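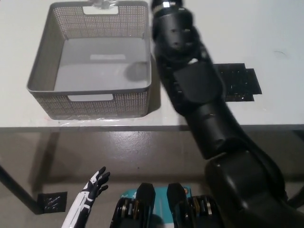
Shared Storage Room at Farkasbridge: Second Progress Report

By Dewanti Tarigan
2021-10-29

Prepared for Hakim Ong, Clilla small grants

1. What the grant is paying for

As you know from our first report, the Jugah project gives household goods on loan to families who have just moved to Farkasbridge. They keep the goods until they can buy their own. The grant covers the sorting room: the tables, the storage baskets, the labels and part of my hours. It does not cover the goods, which are all donated.

In this period we worked mostly on the baskets. In the first report I wrote that we still used cardboard boxes from the supermarket and that many of them became soft at the bottom. We have now stopped using them for everything except bed linen.

2. Baskets

We decided for the gray rectangular mesh type, with a solid rim and a handle opening in each of two facing walls. Melati Setiawan compared it with a closed plastic box with lid, which was cheaper. The closed box holds more, but the people who pack did not like it, because they had to open each lid to check the contents. Through the small holes of the mesh you can see enough to know if it is cutlery or towels inside. For very small things, such as tea spoons and screws for the bed frames, we put a cloth bag first and then the basket.

We bought 61 baskets. Two of them arrived with a cracked rim and the supplier changed them without a discussion. The delivery itself was late by three weeks, and this is the main reason why the numbers for the first part of the period are low.

The baskets are light also when they are full of kitchen things, and one person can carry one with both hands. We ask that nobody stacks them higher than four.

3. Tables and the way of working

The white tabletops are easy to wipe and we are satisfied with them. They do get dark scuff marks when pots are pulled over the surface. Fikri Krishnan tried several cleaning products and most of the marks go away with ordinary baking soda and a damp cloth. Some stay. I do not think we should spend money on this.

A black mat lies on the table for things that scratch or roll. We would like to have a second one of the same kind for the next period, and I have put it in the budget request.

The order of work is now the following. An empty basket is placed on the table. The packer takes the list for that family, reads it once completely, and puts the heavy things first. When the list is finished, a second person checks it against the basket and signs. Before, the same person packed and checked, and we had many complaints about missing lids. Since the change we had one complaint only, and it was about a lid which did not fit its pot. It was already so when the pot was donated.

4. Results

In this period we prepared 383 baskets of goods (many baskets are used again and again, so this number is higher than the number we own). The baskets went to 30 families, a few of them in Brirkidton, where the bus connection is poor and Baoshan Bai delivered with his own car. In total more than 718 single items were given on loan. I write "more than" because in April we did not yet write down the cutlery piece by piece, only as sets.

Kitchen goods are still what families ask for first. After this come towels and then lamps. We receive too many vases and we have stopped accepting them.

5. Difficulties

The late delivery I have already mentioned. The second difficulty is the return of the baskets. Families use them at home for laundry or for toys, and they do not like to give them back. I understand this very well. Melati proposed that each family may keep one basket as a gift, and that we ask for the others. We have started to do it like this and the returns are better, but it means that we lose one basket for each family. Please tell us if the grant rules allow it. If not, we will pay for these baskets from our own donations.

The third difficulty is the label. The paper labels on the outside walls came off after a few weeks, because the glue does not hold well on mesh. Fikri is now testing cardboard tags tied with string through the holes. They are not beautiful but so far they stay.

6. Next period

We plan to move the bed linen also to baskets, to write a packing list for single persons (now we have only the family list, and it is too much for them), and to train two new packers. Baoshan will ask the bus company in Brirkidton about a pick-up point near the last stop.

The budget request is sent separately. The only new positions are the second mat, the string and tags, and fuel for the deliveries. I will be glad to answer questions by phone or in writing, and you are welcome to visit the room on any morning when we pack.

Last updated by Melati Setiawan
2 comments | 5 shares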